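Mar 31, 2020
By Llinos Gethin

I bought the Fonora round power strip in March to replace a long white bar that never fit behind my desk. It comes in pale pink, and I ordered the two-port USB charger in a darker, dustier pink to go with it. The two colors are close without being a match.

The round shape is the main reason to buy this. It sits flat on a desk or a nightstand and takes up less room than a bar. The top has a mix of sockets, two-pin and three-prong, so most of what I own plugs straight in.
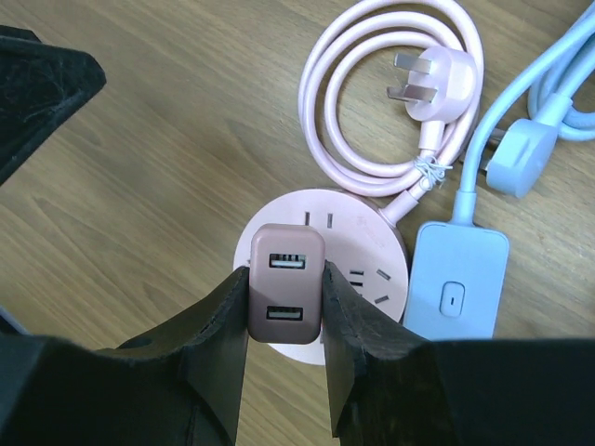 Spacing is the weak point. A small charger is fine, but my laptop adapter is a wide brick and it blocks the socket next to it. I ended up plugging the laptop in at the wall – not a big problem, but worth knowing if you own a lot of bulky plugs.

The charger has its two USB-A ports stacked one over the other. I use one for my phone and one for a reading lamp, and both have worked every night for 21 days. There is no USB-C port. The finish is a little glossy and shows fingerprints.

I paid 37 dollars for the pair at a shop in Covimmont. For a desk with slim plugs I would buy it again. For a TV stand I would get something longer.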